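Nidton Community Hall - hiring the hall, your questions

Last updated May 26, 2019. Replaces the old sheet on the noticeboard, please ignore that one.

How do I book?

Ring or email the office. Jarrah Sutcliffe does the diary, mornings only. Leave a message with your name, number, date wanted and what it's for. No message, no booking. We can't hold dates on the strength of a chat in the car park, sorry, it has caused rows.

What does it cost?

Main hall £12 an hour. Small room is less, ask. Parties after 6pm are a flat £72, that gets you the hall, the kitchen and the small room till 11. Regular groups get their own rate, talk to Jarrah.

Is there a deposit?

Yes for parties. No for classes and meetings. You get it back within two weeks if the place is left as found. Bank transfer only, we've stopped doing cheques.

How many people can we have?

159 standing, fewer if you put tables out. It's a fire limit so please don't ask us to stretch it. Babies count.

Can I get in early to set up?

Only if nobody is in before you, and the time is charged. Half an hour either side is free for evening parties. Morning hirers, check first, the toddler group runs right up to the changeover and they need the floor clear to pack up.

What tables are there?

Long folding ones in the cupboard by the stage, plus smaller ones in the small room. Folding ones need two people. Pull the leg catch right back before you fold or you will bend it, and we've had three go that way since March.

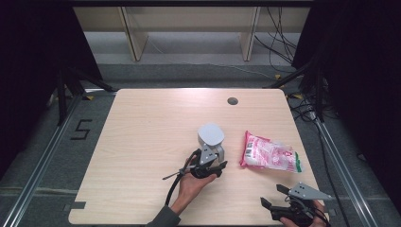
Put them back on the trolley flat side to flat side, the longest at the bottom. Trolley brake ON. Wipe them down first with the blue cloths under the kitchen sink, plain warm water, no bleach spray. Candle wax needs to come off before you go, and tape too, including the bits underneath.

And chairs?

Stacks of eight, no higher. Red ones are for indoors. If you want seats outside use the green plastic ones in the shed, key on the hook in the kitchen.

Can I use the kitchen?

Yes, with any hire of the main hall. Cooker, urn, fridge, plates and cutlery. No tea towels, bring your own. The urn takes ages so switch it on when you arrive. Empty it before you leave, but let it cool. The Flenitz cooker has a wall switch as well as its own knobs and most of the calls we get about it being "broken" are the wall switch.

Can we put up decorations?

Blu tack on the painted walls, nothing on the wood. No drawing pins. No confetti indoors or out, it was still turning up at Easter. Balloons fine but take them all home, the ones that get away end up in the roof and set the alarm off.

Music and drink?

Music off at 10.45, doors shut after 9 please, there are houses behind. You can bring your own drink. If you're selling it you need a licence and that's for you to sort, well ahead.

Something got broken, now what?

Tell us. We'd much sooner know than find it. Leave a note in the red book by the door, with the date and your name, and keep the bits if there are any. Small things we just mend. Horațiu Filip looks at repairs once a month and he can't fix what he doesn't know about.

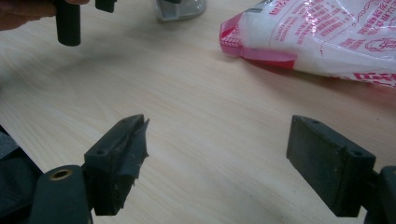 Where do I park?

At the side, not in front of the gates. Overflow is the Pemano yard across the road after 6pm only, they've been very good about it so please dont block their loading bay.

Is there step free access?

Yes, side door, ramp with a rail. Accessible loo is on the left past the small room. The stage has steps and no lift at the moment.

Where do I get the key?

Key safe by the side door. Code is sent the day before, it changes so don't re-use an old one. Lights off, heating off, both doors locked, key back in the safe and scramble the numbers.

What if I need to cancel?

More than two weeks, full refund. Less than that we keep half. If we cancel on you, everthing comes back including the deposit.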